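Speaker notes — town meeting on the county recall rules
Speaker: Wayne Morin

Open with the number. The clerk threw out 767 signatures in November. Wait a second before going on.

Say who I am. Twenty years on Haruna Road, voted in every county election, signed one recall petition in my life and not this one.

Explain the rule. A signer has to print the name of the township as well as the street address. Leave it off and the line is void, even if the address matches the voter roll. Read the sentence out of the ordinance. Don't paraphrase, people will want the wording.

Ledatwood example. Hélène Sawatzky signed on page 5 and wrote "Ledatwood" where the form wanted "Brastska Township." Same house, same voter. Her line was struck. She has said I can use her name.

Then the other side. Amrit Beaulieu will say the rule stops fraud. Fair point, and I should say so. Ask how many of the struck lines were found to be fraudulent. The clerk's report doesn't list any.

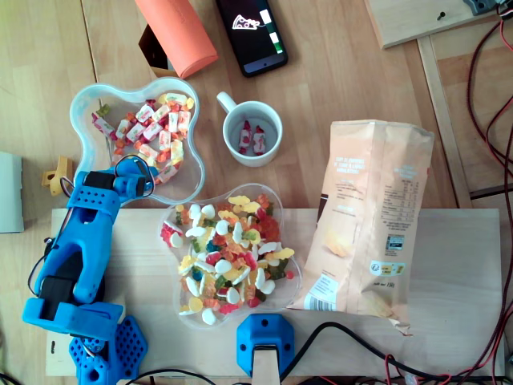

What we want from the board: 2 changes. Accept any line that matches the roll. Give petitioners time to fix errors before the count is final — the state already does this for nominating papers.

Honeylyn Maglaya has the draft text. Point to her table, copies by the door.

If asked about the recall itself: no position tonight. Move on.

Stop at about 20 minutes. Hand over to Sylvie Boychuk for questions.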